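How to test a two-arm robot on a pouring chore

Can a robot do kitchen work yet? Some of it. Pouring dry goods from one cup to another is a good first test, and you can set it up on any sturdy table.

1. Mark the work area with tape. Put everything the robot needs inside the lines.
2. Use two clear plastic cups. Fill one partway with something dry and leave the other empty. Do not start with water.
3. Set the grip force low in Grellura, then raise it in steps of 2 until the cup stays put when you tug it. Thin cups crush easily.
4. Bring the cups close together before you tilt anything. Most spills come from a gap that is too wide.
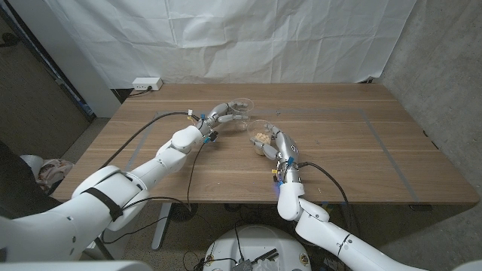 5. Tilt slowly and stop for 4 seconds at the end so the last grains can fall.
6. Weigh the receiving cup and write down the result. Anything left on the table counts as a spill.

Run the test 500 times before you trust the number. A person does this chore without thinking - a robot still needs the cups in familiar spots. Move them to a cluttered counter and expect the score to drop.

Settings for the Clustar controller are on the next page.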